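The night ferry from Skustbridge was already an hour late when Ffion Parri decided she was going to win the pie contest on Prirna, and once Ffion had decided a thing there was really no getting her off it.

"You've never made a pie," said Ulises.

"I've eaten so many, though!"

He had to give her that. They were sitting on their bags at the end of the pier with the whole harbor lit up pink behind them, and it was the kind of July evening that makes any plan sound wonderful. Ulises Benítez had come along for the swimming. He had a towel, a paperback and a half-eaten bag of cherries, and now, apparently, he had a job.

"You'll do the crust," Ffion told him. "You've got cold hands."

The ferry came in at last, huge and rattling and smelling of diesel and toast, and they ran up the ramp ahead of everybody so they could get the bench by the front window.

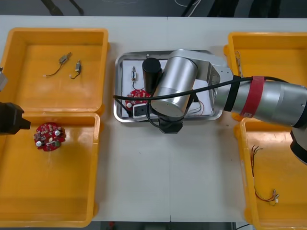
By midnight she had drawn the pie on the back of her ticket. It had a lattice top, and leaves, and a small bird that Ulises took for a potato. The filling was going to be gooseberry and honey, with something secret in it. She wouldn't say what (she hadn't thought of it yet).

Old Grímur Grímsdóttir, who had crossed on that boat for 30 summers and slept through most of them, opened one eye.

"Gooseberry won't set," he said.

"It will if I'm nice to it."

"My aunt was nice to hers. We drank it out of mugs." He thought about this for a while, and his whole face softened. "Oh, but it was good. It was so good! Put a bit of elderflower in. And don't let them give you the oven at the back of the hall, the door swings open."

Ffion wrote ELDERFLOWER across the bird and underlined it twice. Then she got up and kissed him on the forehead, and he went straight back to sleep, smiling like a baby.
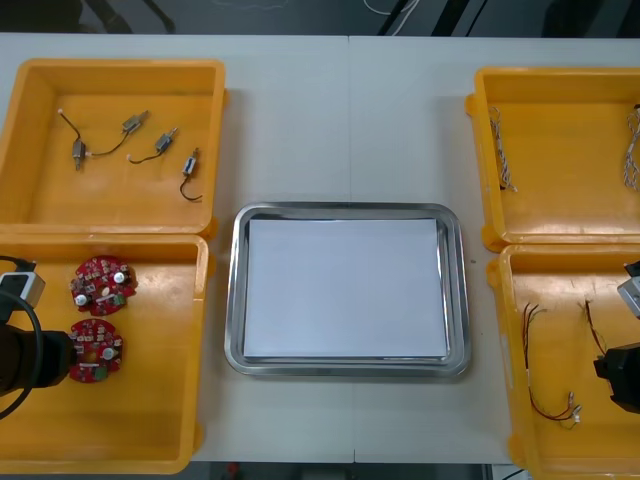
*Small motors and a stack of white paper, all laid out on the table.*

They landed at six in the morning under the loveliest sky either of them had ever seen, green at the bottom and gold on top, with gulls going mad over the fish sheds. The hall was still locked. Ulises ate the last of the cherries on the steps while Ffion went off up the lane with his towel to carry the gooseberries in, and he could hear her all the way to the top of the hill, asking a complete stranger over a hedge if she could please, please have some flowers off that tree.

He held his hands up to the wind. They were freezing. He had never been so happy about it in his life.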